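小件透明物抓取软件课题阶段进展报告

报送：Cai 基金项目办公室
承担单位：Hident 软件组
执笔：Yuzhen Qiu　　复核：Zhenhua Dai
日期：2024年8月25日

本期工作集中在感知与末端规划两个模块，机械部分没有改动。上期评审意见要求补充光照异常条件下的结果，相关内容写在第一节和第二节。
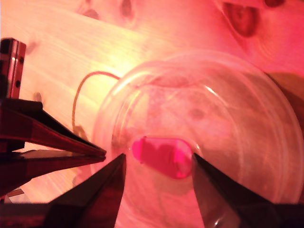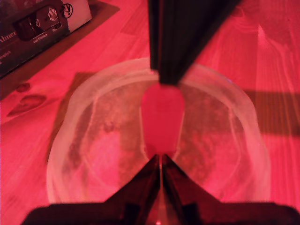

红光条件下的抓取

一、感知模块。本期主要解决分割网络在单色强光下失效的问题。原有网络在 Plarnholm 数据集上训练，目标与背景的区分主要依赖色相，红光一打，色相通道基本没有信息。上面两幅图都属于这种情况：木质台面、透明容器和里面的小件全部偏红偏粉，目标只是比周围更饱和、更亮一些。新版本去掉了色相输入，改用饱和度、局部高光和边缘曲率三路特征，再由一个小的融合头输出掩码。容器壁带来的干扰比预想的大，第一幅里容器内缘有好几道同心的亮弧，旧版本经常把其中一段当成细长目标。我们在后处理中加了一步圆弧拟合，凡是能归入同一圆心的亮边一律剔除，剩下的候选再送去估计位姿。第二幅里碗底能看到木纹，还有一些淡褐色的斑点，这类纹理目前靠面积阈值过滤，阈值是手调的，换容器后需要重新设定。这一项计划下期改为自动标定。

位姿估计沿用上期的椭圆拟合方法，输出中心点、长轴方向和置信度。胶囊形小件两端对称，长轴方向有180度的歧义，对夹取没有影响，接口里已注明。一端较窄的目标则需要区分朝向，为此增加了一个端部宽度比较的判断，宽度差过小时返回“未定”，由规划模块按对称件处理。

二、规划模块。旧规划器只从一个固定方向生成夹取姿态，容器边缘稍高就容易无解。新规划器先根据容器圆弧拟合的结果建立一圈禁入区，再在禁入区内侧采样指尖位置，最后按指尖到目标两端的距离排序。采样数上限设为2000，超过上限仍无可行解时直接报错退出，不再无限重试。上期现场出现的程序假死就是重试逻辑造成的，已确认修复。

目标沿长轴方向夹持和沿短轴方向夹持现在由同一个代价函数处理，权重写在配置文件里。短轴方向的指间开度小，闭合行程短，但对中心点误差更敏感；长轴方向对误差宽容一些，目标受力后容易偏转。默认配置偏向短轴，操作人员可以在任务文件里单独覆盖。

三、控制与接口。指尖接近目标的最后一段改为低速模式，速度曲线由规划模块下发，控制器只做跟踪和限幅。联调中发现两个模块的时间戳基准不一致，感知结果到达规划器时会被误判为过期，现已统一使用控制器时钟。日志格式同步调整，每次尝试单独成一个文件，掩码、候选姿态、最终选择和报错码都写在里面，回放工具可以直接读取。Esutville 的合作方提出希望日志能导出为表格，这个功能已经做完，文档还差一部分。

四、测试与问题。回归用例增加到18组，其中红光条件单独列为一类。目前仍有3个问题没有关闭：

问题一，容器壁反光与指尖倒影重叠时，掩码边缘会向外扩。已有初步方案，尚未合入主分支。

问题二，指尖遮住目标一端后，椭圆拟合的中心点会向可见一侧漂移。现在的做法是在接近前锁定位姿，接近过程中不再更新。目标如果在此期间被碰动，系统无法察觉，需要补一个轻量的跟踪模块。

问题三，配置文件版本管理混乱，同名参数在不同分支含义不同。Zhenhua Dai 正在整理参数表，整理完成前暂停新增参数。

五、经费与人员。本期支出在预算之内，没有设备采购，支出主要是标注费和计算资源费。人员没有变动。原计划本期启动的触觉融合部分推迟到下期，原因是时间戳问题占用了联调时间，对课题总进度的影响为2周，已在进度表中更新。

六、下期安排。先关闭问题二和问题三，再做阈值自动标定，之后启动触觉融合。请项目办公室确认两件事：红光类测试是否作为验收必测项；日志表格导出是否需要写入交付清单。两项答复会影响测试用例的编排，希望在下期计划定稿前收到。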